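Section 3: Setting Up the Shared Calendar

Jastomis will happily run without a shared calendar, much as a kitchen will run without a clock. If two or more people in your office book the same rooms, set one up now, before the first argument.

You will need an administrator login and a list of the people who should be able to book things. The second item takes longer than you think.

1. Sign in and open Settings, then Calendars. If you see only Profile and Sign Out, you are not an administrator. At Grasutside, see Meenakshi Tyagi. At Nerkosbridge, see Ashok Rastogi, preferably after lunch.

2. Click New Calendar and type a name. Choose something a stranger would understand. We have met calendars called "Test", "Test New" and "Use This One", all in the same office and all in daily use.

3. Set the time zone. The default is wherever the server lives, and you do not live there.

Caution: Changing the time zone later moves every existing booking. It does not ask first.

4. Add your rooms and work areas under Resources. Each one gets a name, a capacity and, if you like, a picture. Anything bolted down or shared by more than one team deserves its own entry. 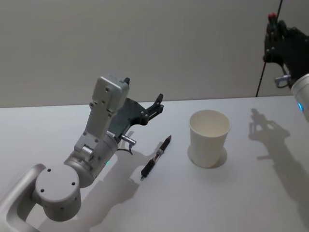 5. Choose who can book. The three levels are View, Book and Manage. Give most people Book. Give Manage to as few as you can bear, remembering that Manage includes Delete.

Note: A person in two groups gets the higher level of the two. If Brijesh Chaturvedi can suddenly delete the boardroom, look here.

6. Set the longest booking allowed. Leave this blank and someone will reserve the good room until retirement.

7. Click Save, then wait for the green bar. Closing the tab early discards your work without comment.

Importing an Old Calendar

Export your old bookings as a CSV file and upload it under Import. Files are limited to 40 MB. The importer matches bookings to resources by name, and it is a strict reader: "Work Table" and "Worktable" are two different places as far as it is concerned. 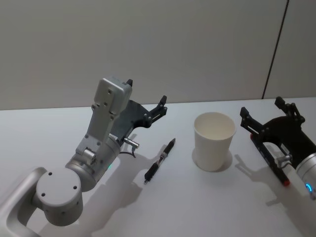 Rows it cannot match go into a list called Unplaced, where they stay until you assign them by hand. Repeating bookings come in as single ones, so enter those again yourself. Jitendra Mishra's advice is to skip anything older than June and start fresh, and he has done this more often than he wanted to.

Section last revised 2 Jul 2025. Corrections to Madhu Chaudhary.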